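Pinces larges ou doigts fins pour des sachets souples ?

Gertraud Thaler
Bonjour, je compare deux pinces Skernix pour ranger des sachets de nouilles dans un bac transparent. Avec les doigts larges, le sachet glisse souvent. Ma vue du poignet : 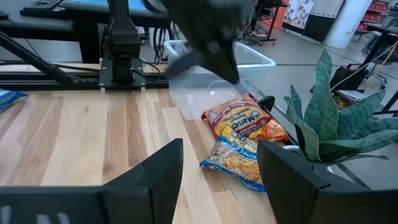 Takumi Miyazaki
Bonjour Gertraud, chez moi les doigts plats glissaient aussi. J'ai collé du silicone et réduit la force – sur 100 essais, 90 réussis.

Gervásio Araújo
Prenez une ventouse, c'est plus simple.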